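Fernov two-arm cell: set-up guide
Section 3. Teaching the hanger task by remote control

I wrote this section after a lot of evenings at the Rilham workshop getting it wrong, so please borrow my mistakes! It assumes you've bolted both arms to the front rail and done the joint check in Section 2. If the arms still twitch when you switch on, go back and sort that out first.

Before you start

You'll need the two hand controllers, the foot pedal, the clothes rack, a tray and a heap of clothes. Old T-shirts are lovely to begin with. Stay away from anything with buttons or a stiff collar until you've got your eye in.

CAUTION: Keep your own hands out of the cell whenever the pedal is down. If you need to straighten something, lift your foot, wait for the light to go amber, and then reach in.

Setting up the cell

1. Put the tray on the left and the rack to the right of it, with the rail where both grippers can get to it. I move each arm to both ends of the rail before I record anything – it takes a minute and saves a lot of swearing.

2. Drop the clothes into the tray in a heap. Please don't fold them! The robot will meet a messy pile later on, so it needs to learn from one.

3. Hang the spare hangers on the rail with a bit of space between them. Thin wire ones are fine, but they do swing about, so let them settle.

4. Open Haldane on the laptop, choose New Task and type a name. Set the recording rate to 66 and the longest run to 570 seconds. You won't need anything like that long once you're used to it, but my first few tries were very slow indeed.

Recording a run

5. Pick up both controllers and hold them in the same pose as the arms. Press the pedal gently. If an arm jumps, let go and line up again.

6. Take a garment with one gripper and lift it clear of the pile. Pinch a good fold of cloth, as a tiny corner will slip out halfway across.

7. Bring the hanger and the garment together and work the hanger inside, shoulders first. Go slowly here (really slowly) and keep the free arm up and out of the way until you want it. With the hanger in the cloth, leave the hook poking out so there's something to aim at the rail.

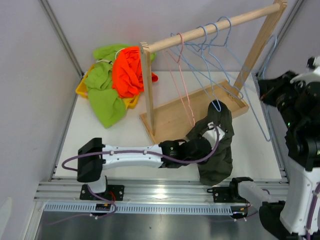 8. Lift the whole lot to the rail and lower the hook over it. Open the gripper, then back straight out before you turn the wrist. Turning too early drags the hanger off again, and I've done that more times than I'd like to admit.

9. Lift your foot to end the run. Haldane will ask you to keep it or bin it. Keep the ones with a small fumble that you put right, and bin anything where you had to reach in and help.

NOTE: Watch the cables along the arms during big wrist turns. If one pulls tight, stop and unwind the wrist.

How many runs?

I'd go for about 9 good ones before your first training try, then add more with the pile mixed up differently each time. Swap the colours around too. Have a proper break when your shoulders start to ache – tired runs are jerky runs, and the robot will copy every wobble.

Saved runs go into the Flultodent folder on the laptop. Copying them to the training machine is covered in Section 4.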